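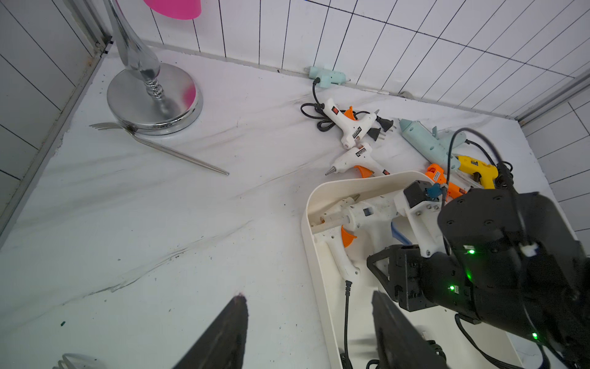 A reply under my last thread asked why we need a written rule for hot tools at all, when the arm stops by itself if it touches something. Fair question, so I try to answer it in a few posts.

1/ The stop protects against a hard push. It knows nothing about heat. A glue gun nozzle can burn a person, or melt a cable, with no force at all. These are two different risks and they need two different rules.

2/ Our rule at Perkcombe: glue guns are unplugged before the arm is enabled. Plug out of the wall, lying on the table where everybody can see it. A switch in the off position does not count for us.

3/ After unplugging we wait. The sheet says 10 minutes, and it was 2 in the first version. I think 2 was copied from the rule for batteries, and it was much too short.

4/ Cords. This is the part people skip. A gripper can hold one gun very well and pull three others behind it by the cord. In the Vosel log we have 284 grasps on corded tools, and 13 were stopped by the operator for a cord. No other reason came close.

5/ So now we write the cord into the task card: where it starts, where it may go, what it must never go around. If the task is to sort out a tangle, the card must say this also. Then the tangle is allowed and the speed is lower.

6/ A gun with a glue stick inside is a different object from a gun without one. It is longer at the back, and the weight is different. Please write it down before the run. Later you will not remember.

7/ Somebody from Sfeir wrote to me that they keep the tools warm, for realistic glue. I would not do it with an open gripper and a person near the table. Maybe they have a guard – I did not see their setup.

8/ The Faka checklist has a good line which we borrowed: "Hands out, then enable." Short enough to say loud every time, and we do say it.

9/ The full sheet is one page, version from September. If your lab has a better rule for cords, please send it to me. Ours is still the weakest part.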